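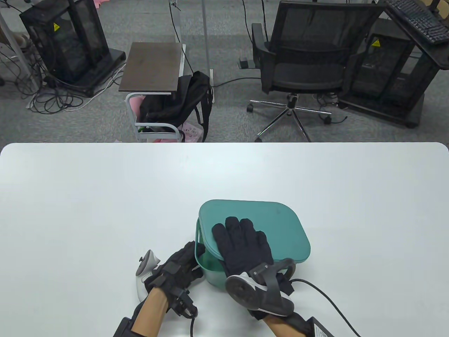

## A lid, a box and two gloved hands

At the Gravonton laboratory, the ordinary storage box has become a subject of serious study. The Zellis programme gathers examples of people handling household objects, from which a learning system named Medve is trained to do the same.

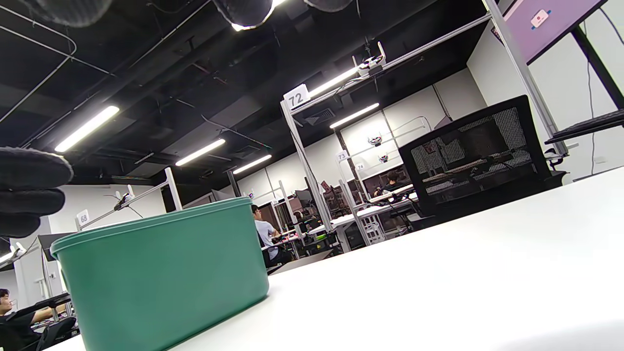
Each recording is the work of one operator, who completes a short task and then repeats it with small changes of position and pace. The programme's written guidance asks for unhurried movement and a clear view of the object. Stations are identified by number, and the signs reading 72, 73 and 74 correspond to entries in the recording log, so that any doubtful example may be traced to the desk where it was made. By April the log held 1,757 accepted examples, and a further 267 had been set aside for review.

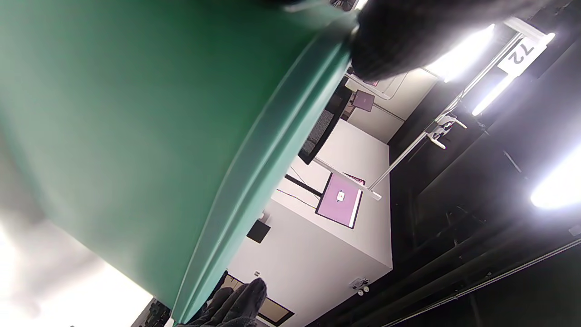 *Both hands at work on a green object, near station 72.*

Tasks requiring two hands remain the most demanding to collect. A large object may hide the fingers that hold it, and the reviewers must then decide whether enough of the movement can be followed. 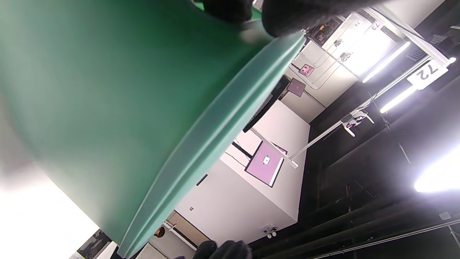 Their decisions are recorded on a scale of five grades, and only the upper two are passed to Medve. The remainder are kept by Zuton, the programme's archive partner, for a period of eight years.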